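White rings on an oak table, will oil hide them?

Ubaldo Lombardi
asked in Furniture & Finishes, August

I have a light oak table that came with a hardwax oil finish, Kvam natural. It has two white rings near one end from hot mugs. The rest of the surface is even. Can I put a fresh coat of oil over the rings, or does the old finish have to come off first?
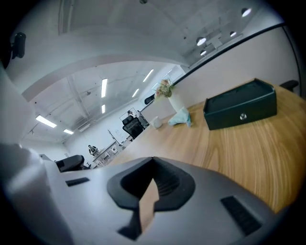 The store sold me Plomodine maintenance oil. The label says to apply it thin and wipe after 19 minutes. It says nothing about heat marks.

2 shares

Flernus
Don't oil over them. White means moisture is trapped in the finish. Dark would mean it reached the wood. Leave the table alone for a few days in a dry room, then rub the rings lightly with a fine white pad, with the grain. If they are still there, sand that end by hand with 320 and feather it out. Wipe off the dust, apply the oil very thin, buff dry. Don't go up to 800 before oiling. The surface gets too closed and the patch comes out lighter than the rest.

Rags with oil on them can self-heat. Soak them in water and lay them flat outside.

Isico
mayonnaise worked on mine, left it overnight. mine was varnished though

2 comments

Related
Removing black water stains from oak
Hardwax oil or varnish for a kitchen table
How long before an oiled surface can be used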